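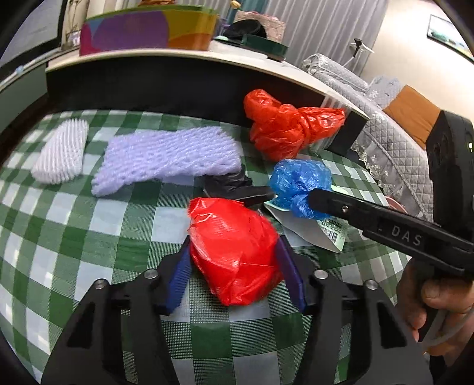

Blog > Robots > Teaching by hand

Bags, mostly

July 12, 2021, by Jolán Vida

Quick one as I've got a train at six and haven't packed.

Been on plastic bags all week. Picking them up, putting them down, picking them up again. If you'd told me in January that I'd have opinions on how a carrier bag wants to be grabbed I'd have laughed at you.

For anyone new – we teach the arm by doing the job ourselves with a pair of hand-held grippers, same sort of jaws the arm has, and it learns from the recordings. No joystick, no headset. You hold one in each hand and tidy the table like a slightly drunk crab. Then do it again. We're at 3,686 recordings on Drorngate now, of which 453 are bags. The rest is cups, socks, the usual.

Bags are horrible. A cup is a cup wherever you put it. A bag is a different shape every time you let go, and it clings to the pad when you open up, so half my early goes end with me shaking the gripper like I've got something stuck on my shoe. Pankaj says those are all usable. Pankaj doesn't have to watch them back.

What's working, for me anyway:

Knot them first. A knotted bag has a middle. You can come down with the jaws either side of the lump and close and it's just a thing, like a bread roll. Flat ones I still can't do reliably. You end up pinching a bit of tablecloth as well, and the whole lot comes along with you.

Go slow on the close. I was snapping them shut because that's what my hand wants to do. The arm copied the snap, of course, and fired a bag off the table. Tracey has the video and keeps sending it to people.

One hand holds, the other moves. Took me ages to see this. With bare hands you pin stuff down with your little finger without thinking about it, and with jaws you haven't got a little finger. So press with the right, pick with the left, then swap over. Swapping matters, I did a whole batch left handed and it learnt to be left handed.

Foam sleeves, those netty things that come round pears – easy to grip, they squash down to nothing. But they spring back when you let go and roll off wherever they like. I've stopped tidying them between goes and just leave them where they land. Gives more variety than me arranging them, I always arrange things in the same order without meaning to.

Checked cloth stays. There was a long back and forth with Esperanza K about wether the pattern would confuse it and whether we should go plain. I'd say people own checked tablecloths. The Whitfield flat had one, the Urwood flat had one worse. She's running a plain set to compare and I'll be very annoying if I'm right.

Things I got wrong, for the record. Starting every go from the same spot, so the arm was lost if it began anywhere else. Hands drifting up too high, shoulders killing me by lunch. Talking to people mid go and forgetting which bag I was after, so the recording has me hovering over the table for ages, and now the arm hovers. It really does. Stands there as if it's trying to remember why it came into the room.

Best run so far was 2 bags into the bin in one pass, no shaking, no tablecloth. Did a little shout. Then couldn't do it again for an hour.

Next is getting the bag open and something put inside it, which Esperanza Van Dusen reckons is a fortnight's work and I reckon is the rest of my life. Also want to try the softer pads from Gurneck, if they ever turn up. The ribbed ones are fine on knots but slide on anything thin.

Right, packing. Comments are back on by the way, sorry to the person who tried to tell me about freezer bags. I do want to here about freezer bags.

Contact | © Jolán Vida | Back to top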